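Komumberg Forum › Perception and State Estimation › Hand-held capture

Ceiling features in wrist-camera tracking: proposal to change the default mask

Started by cosmin_pop, 26th September
Status: Open

cosmin_pop (Maintainer)
This thread is opened to collect comments on a proposed change to the visual-inertial front end in the Suvo tracking package. At present the front end applies a static mask over the gripper body and accepts features from everywhere else in the fisheye view. The proposal is to add a second mask, on by default, that lowers the weight of features found on the ceiling.

The reason is drift. In the last batch from the Cabanatuan site we processed 422 episodes. In 30 of them the recovered trajectory jumped sideways by one rib spacing of the ceiling panels and then continued as if nothing had happened. Loop closure did not repair the error in any of those episodes. The policy trained on the unfiltered batch shows a matching sideways error at grasp time.

Comments are requested before the change is merged.

hlindqvist
We do not support this as a default. In our building the ceiling is the only part of the view that stays still. The floor is bare concrete and the people move. If ceiling weight is reduced, the tracker will attach itself to whoever is walking past.

A one-rib jump is a data association problem and should be treated in the matcher. The ratio test in the current release is too permissive for repeated texture.

Devard_tools
For the record, the Devard fork tightened the ratio test last November. It removed most jumps on repeated panels. It also raised the count of lost-tracking events during fast wrist rotation, and those episodes had to be discarded. Users should expect to trade one failure for the other.

cosmin_pop (Maintainer)
Thank you both. I have tested the tighter ratio on the same batch. The jumps fell from 30 to 11, and lost tracking rose by more than that. I do not consider it sufficient by itself.

m.okafor
Has the proposal considered the light fixtures separately from the panels? In our logs the tube ends are among the most stable points available. They saturate, but their position is repeatable. A mask that removes the ribs and keeps the fixtures would answer hlindqvist's objection in part.

Two further questions:
1. Is the fiducial used only for initial alignment, or also as a constraint during the episode?
2. Are the left and right grippers solved jointly?

cosmin_pop (Maintainer)
1. Initial alignment only. Sightings later in the episode are logged and not used.
2. No. Each gripper is solved alone and the two are aligned afterward.

hlindqvist
Then the second answer is the real issue. If one gripper carries a marker and the other camera can see it, the relative pose is being measured and thrown away. A joint solve would reject a one-rib jump at once — the two hands cannot move apart by that distance between consecutive images. I would ask that this be tried before any default is changed for all users.

Devard_tools
We agree in principle. In practice the marker is visible for only part of a two-handed task, and it is often tilted. In our own set of 592 episodes, 221 had usable marker sightings for more than half their length. The constraint is valuable where it exists, and a fallback is still required.

m.okafor
Could the maintainer post views from the affected site? It is difficult to judge a ceiling mask without seeing the ceiling.

cosmin_pop (Maintainer)
Two views from the Cabanatuan site follow. Please note how much of each one is panel.

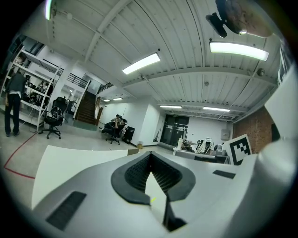
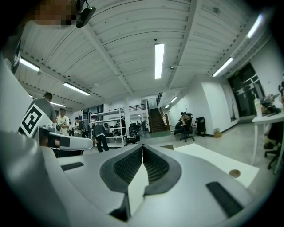 Ribbed ceiling, cross beam and tube fixtures in both views; in the second, the marker is on the other hand-held gripper.

hlindqvist
That is a good deal more ribbing than we have. I accept that the site needs a remedy. I maintain that it should be a site setting. The stair and the upper railing should give enough fixed structure at mid-range to hold the track if they are weighted properly.

cosmin_pop (Maintainer)
Noted. The mask will be merged with the default set to off, under the key ceiling_weight. The fixture exception suggested by m.okafor will go in with it. A separate issue has been opened for the joint solve, and Devard_tools is invited to attach the marker statistics there.

m.okafor
Will ceiling_weight accept a value between 0 and 1, or is it a switch?

cosmin_pop (Maintainer)
Any value from 0 to 1. The default of 1 leaves current behavior unchanged.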